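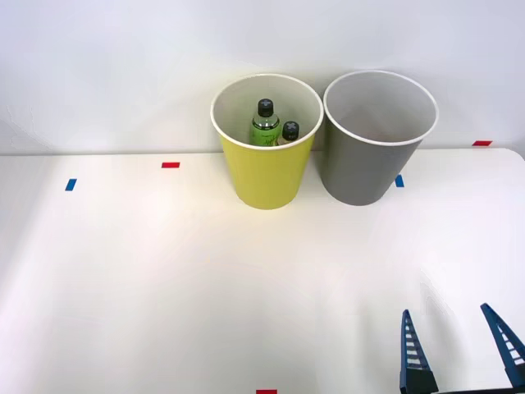 3.2 Colour of the container and sorting behaviour

Household sorting depends on small decisions, and most of these decisions are made in the kitchen in one or two seconds. In earlier work on the Drorkby estate we found that residents knew the rules of the local collection quite well, but they did not always apply them when the containers looked alike. For this reason the present study treats the colour of the container as a separate factor from the printed label. A bright yellow-green bin with a white rim, like the left one in Figure 3, can be recognized from the other side of a room, even when the person is carrying plates or speaking with a child. The label must be read, and reading needs a pause that many people do not make.

Figure 3. Two round bins side by side, the yellow-green one holding two plastic bottles.

The participants were 121 households in two neighbourhoods, Drorkby and Sirkside. Both neighbourhoods receive the same collection service from the municipality, with plastics and metal taken every second week and food waste every week. The housing is different. In Drorkby most of the flats were built with a narrow kitchen, and the residents keep their bins under the sink or in the corridor. In Sirkside the kitchens are open to the living room and the bins often stand in view of guests. We expected this difference to have an effect on the choice of container, and it is discussed again in section 4.

Each household received two containers of the same volume. In the first group the containers had different colours and no label. In the second group they were both grey and had a label supplied by Stelard, in black letters on a white ground. The third group received containers with both colour and label. The households were asked to use the containers in the usual way, and they were told that the study was about the comfort of use. After the trial ended, they were informed of the full purpose and could withdraw their data. Four households did so, and they are not included in the number given above.

The contents were collected by the research team at the door and sorted by hand on the same day. An item was counted as misplaced when it was in the wrong container according to the municipal leaflet. Items which the leaflet does not mention, such as candle ends and broken umbrellas, were left out of the analysis. This was a difficult point, and two members of the team sometimes disagreed. In such cases the item was put aside and discussed at the end of the week.

In the group with labels only, 40 percent of the households had at least one misplaced plastic bottle during the trial. In the group with colours only, the share was 17 percent. The group with both colour and label did not differ clearly from the group with colours only. We therefore think that the label adds little once the colour has become familiar, although it may still be useful for visitors and for families who have recently moved to the area. The interviews support this reading. Several residents told us that they stopped seeing the label after the first days, while they continued to speak of "the green one" and "the other one" as if these were names.

There are some limits to these results. The model of attention proposed by Ó Riain, which we follow in this paper, was made for signs in public buildings, and its use in a private kitchen has not been tested before. Residents with reduced colour vision were too few for a separate comparison. The trial was also finished before December, when the amount of packaging in the homes is much larger and the bins are emptied more often. A longer trial with roughly 350 households is now being planned in Sirkside, and it will include a container with a lid, as many residents in the narrow kitchens asked for one.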